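Thursday, late, Fesasach bench notes

Third day on table tidying. I keep getting asked when the machines will do chores, and my answer this week is: some chores, on a good table, with somebody hovering. Cups are close! Boxes with lids are so-so. Rope is still rope, and I've lost most of my afternoon to it (a coil is lovely until you pick up the wrong loop, and then you own a knot).

Set out the mug, the lidded box, the placemat, the yellow flower and the big coil of braided cord. Two grippers going, one held up top. I want the coil moved without it unwinding, which my grandmother could do while talking on the phone.

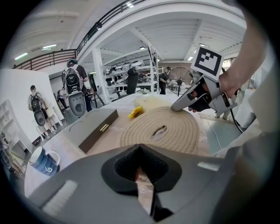 Halonen read the draft of this and wrote in the margin that I'm grading too hard: a kitchen helper that only did cups and plates would still sell, and most people don't own that much rope. Also that 3000 demos is nothing, come back when we have ten times that.

Fair on the first part. I don't buy the second, because shoelaces, chargers, bathrobe belts, the string on a bag of onions... a house is full of rope! And we ran the Prenira policy on cord 19 times last week and got 2 clean moves. More demos of the same coil won't fix that, I think we need messier starts.

My bet with the Clistelbridge folks stands at 2045 for a whole laundry room, start to finish. Might move it up if the flower goes well.

To do: softer pads, shorter cord, relabel the box runs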